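Home | About | News | Programs | Contact

Media Releases

Friday, September 28, 2007
By Wavimdale Community Kitchen Network, Communications Office

Community cooking program to expand to Bamdale in the new year

The Wavimdale Community Kitchen Network today confirmed that its low-cost cooking program will open at a second site, in Bamdale, with the first classes to be held in March. Enrolments will be taken by telephone and in person at the Wavimdale office. 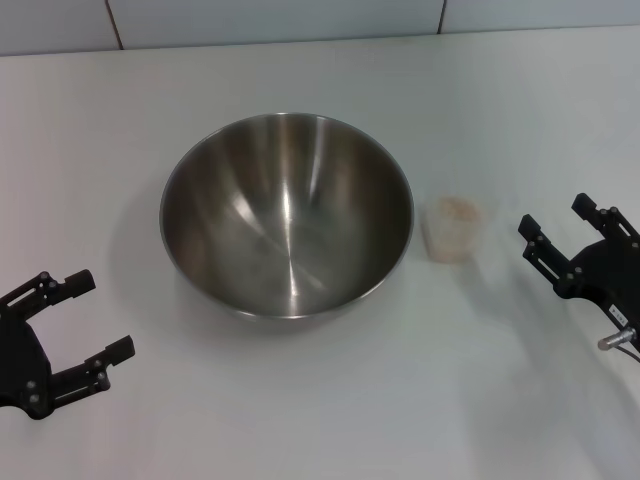
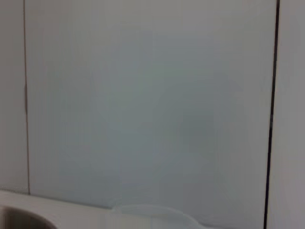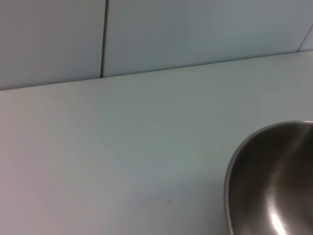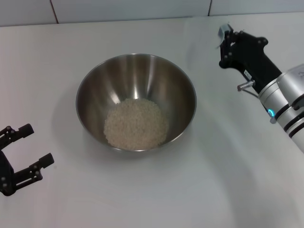
Noemi Lombardi told the Network's board that demand at Wavimdale had outgrown the present timetable well before winter, and that residents of Bamdale were "already making the trip across twice a week, some of them on two buses, and going home after dark". She asked that the new site keep the same fees and the same class size, and the board has agreed to both requests.

The program teaches plain household cooking on a small budget. Each course runs for eight weeks and covers grains and pulses, soups, seasonal vegetables, safe storage and the planning of a week's meals. Participants cook in pairs and share the meal at the end of the session. No previous experience is required.

In the past year 153 residents completed a full course at Wavimdale, and a further 22 attended single evening sessions on preserving and home baking. The waiting list has been carried over from one term to the next, and those already on it will be offered places at Bamdale before general enrolment opens.

Classes at the new site will be held in the Nkuna Hall, which the Network has leased for a term of three years. The hall is within walking distance of the Bamdale shops and has level access from the street. Work on the kitchen will be carried out over the summer and includes new plumbing, improved ventilation and additional storage for dry goods. The main room will remain open to existing hirers during the works, although some bookings may be moved to the side room. Hirers affected will be contacted directly.

Each class will be limited to 18 participants. Daytime, evening and Saturday classes are planned, and the Saturday program will include a course for parents and children over the age of nine. The Network is also in discussion with neighbourhood groups about a short course for older residents who are cooking for one – many for the first time in their lives.

Dry goods for both sites will be supplied by Hasura, a wholesale cooperative that has worked with the Network for the past four years. Under the renewed agreement, rice, flour, lentils and oats will be delivered fortnightly and offered to participants at cost price. Households enrolled in a course may buy from the bulk store for the length of that course and for one month afterwards.

Fees will remain unchanged at both sites for the whole of next year. Concession rates apply to pensioners, students and holders of a health care card, and the cost of ingredients is included in all fees. A limited number of fully subsidised places will be set aside in each course. Applications for these places are treated as confidential and may be made at any time.

The Network is seeking two part-time tutors for Bamdale. Applicants should have a recognised food safety certificate and some experience in teaching adults. A position description is available from the Wavimdale office and applications should be made in writing. Tutors will be appointed before the end of the year and will spend several sessions at Wavimdale ahead of the opening.

Members of the public are invited to an information evening at the Nkuna Hall, where the timetable and course outlines will be on display. Seating is available for some 200 people. Light refreshments will be served, and staff will be present to take expressions of interest. The date will be advertised in the local newspaper and on the noticeboards at both sites.

The Network was established to help residents prepare healthy, affordable meals at home. It operates on course fees, member subscriptions and grants, and publishes its accounts each year. Copies of the most recent annual report can be obtained free of charge on request.

Media enquiries should be directed to the Communications Office during business hours. Enquiries about enrolment should be made to the Wavimdale front desk.

Comments (3) | Share (7)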